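Household Skills 3762
Session 4: Cold drinks, the tray and the lemon
Notes for Thursday, February 24, 2022
Instructor: Gemma Farina

Before class

Read the pages on glassware and cups in the course packet. Bring an apron and a clean dish towel. If you missed Session 3 (hand washing and wiping down), see Petrică Anghel in the first few minutes and he will go over it with you at the sink.

1. What we are doing

Last time we cleared a table. Today we set one up for cold drinks: a tray, cups, a cutting board with a knife, lemon slices and a folded cloth within reach. The work is simple and most of you have done it at home. What we grade is the order you do it in and the state of the table when you finish.

2. The table

Wipe the whole top, including the part you don't plan to use. Dry it with a second cloth. Decide where the tray goes before you pick up anything else. Most people do best with the tray in the middle and the board to one side, on the side of the hand that cuts. Left-handed students should reverse the layout shown in the packet.

Leave space between the tray and the board. Juice runs off a board more than you expect, and if it gets under the tray you will have to lift everything and start again.

3. The tray

Use a tray with a rim. A low rim is enough for cups that are going a short distance, such as from the counter to the table. For stairs or a yard, take the deep trays from the bottom shelf.

Many of our trays are printed. Check that you are not mistaking a printed mark for a stain. Every term somebody scrubs at the lettering on the children's trays, and it does wear off. Run a finger over the mark first. A stain from juice or syrup usually feels sticky, and print usually feels smooth.

Put the heaviest cup closest to your body when you carry. While you are still loading, spread the cups out so that you can pick each one up without brushing the next.

4. The cups

We use plastic cups in the practice room. Colored cups help when several people share one pitcher, as each person keeps one color for the afternoon. Write the names down if the group is large.

Hold a cup by the lower half. Keep your fingers off the lip and out of the inside. Set it down flat, let go, then move your hand away — don't slide the cup into position with your fingertips, since an empty plastic cup tips very easily.

Cups stay empty until the tray is where it needs to be. Pour at the table if you can.

5. The board, the knife and the lemon

Wash the lemon before cutting, even if you plan to throw away the peel. Rub it under running water and dry it.

The practice knives are plastic. They will cut a soft lemon if you start with the tip and then draw the blade back. For firm lemons ask for a steel knife, which is signed out at the front desk and signed back in the same hour.

Cut off the end first and set it aside for the compost. Then cut rounds straight across. A round that is too thin folds over the rim of the cup, and one that is too thick won't stay on it. Try 2 and look at them before you cut any more. Pick out the seeds with the tip of the knife.

Lay the rounds flat on the board. When you put the knife down, put it on the board as well, away from the edge. Wooden boards get wiped and stood up to dry at the end of class. They do not go in the dishwasher, and they do not go in the sink to soak.

6. Cloths

Keep one cloth for the table and one for hands. Different colors make this easier. Fold them, and place them at the back of the table where they won't get splashed. A cloth that has been on the floor goes in the laundry bin right away.

7. Common mistakes from the fall group

Filling the cups first and then trying to find room for the board.
Cutting the lemon on the tray.
Using the hand cloth to wipe up juice.
Stacking cups that had just been rinsed. They stick together, and pulling them apart sprays water over the table.

8. To hand in

Draw your own layout on one sheet of paper, seen from above. Label the tray, each cup, the board, the knife and the cloths. Under the drawing, list your steps in order, no more than 12. Use short sentences. Put your name on the back and leave the sheet in the folder by the door.

You may work with a partner on the layout, but write your own list. Sheets handed in after April will not be graded.

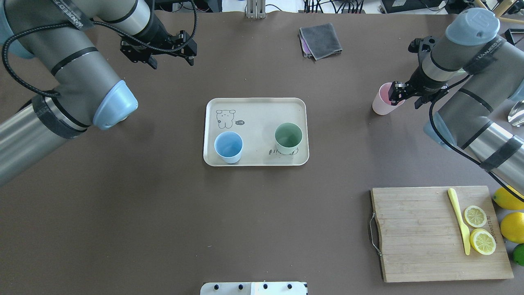 Session 5 covers hot drinks, so bring a dry potholder and wear closed shoes. The kettle pages in the packet are short — please read them twice.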